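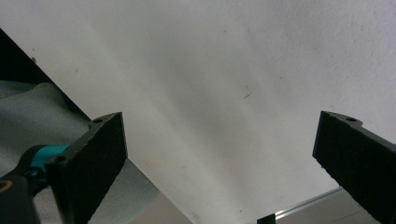
Notebook, hand-held gripper work
April 19, 2021
Reading time: 3 minutes

Continued from the previous entry. Today I wanted to settle the question of the blank views. Wendy asked for it at the last meeting and I promised an answer, so I write down what I did and what I think it means.

The problem, for those who join later: our tracker estimates the pose of the hand-held gripper from the wrist camera only. When the view is full of a plain white surface there are very few points to follow, and the estimate starts to drift. Valter saw this first with the Nimstead recordings in July, but at that time we blamed the calibration. I no longer believe this.

Method. I took 17 short recordings with the fingers open, moving slowly and keeping a large white sheet in most of the view. Each recording was processed 2 times, once with the normal settings and once with the finger mask switched on. The mask removes the fingers and the teal part of the mount before the points are chosen. The start and end pose were the same rest position every time, so the closing error is simple to read.

Result. Without the mask, 9 recordings closed badly. With the mask, 4. So the mask helps more than I expected. The reason is, I think, quite plain: the pads on the fingers have a fine, rough texture, and the point detector likes them very much. But the fingers travel together with the camera, so these points say "no motion" and they pull the estimate back to zero. On a normal kitchen or desk view they are outvoted by the background. On white paper they win.
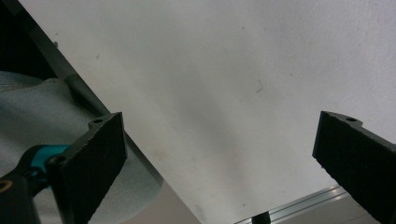
View with the fingers wide open. Useful points: the fibre right of centre, the speck near the lower edge, the grooved rail. The cloth on the left is soft, use with care.

I looked at the four remaining bad ones by hand. In three of them the tracker held on to the folds of the grey cloth. Folds are dangerous because their shading changes with the angle, and the point slides a little at each step. The fourth one I do not understand yet. Colin thinks that the exposure jumps when the white fills the view, and the few small specks then disappear from one image to the next. He may be right. I will lock the exposure and repeat.

One remark on the fibre. It is a very good point, maybe the best on the whole sheet, and for this reason I am not happy with it. Please do not clean the sheet until the series is finished, and after that please do clean it, so we can see how much of the result depends on one hair.

Discussed with Dennis: he would prefer to print a faint pattern on the sheet and forget the matter. I understand, but the users at Odonetti will have white tables and white doors, and they will not print patterns on them. I prefer to solve it in the software – or at least to have a warning when the number of good points is too low.

To do:
– lock exposure, repeat the fourth bad recording
– lower weight for points on cloth (ask Wayne for his old script, the Szilágyi version, not the new one)
– redraw the mask a little wider at the finger tips, the screw holes still give points at the edge
– send the closing errors to Wendy as a table

The mask stays on by default from now.

Stuvbridge group notebook. Questions to Valter Louro. © 2021 | Back to top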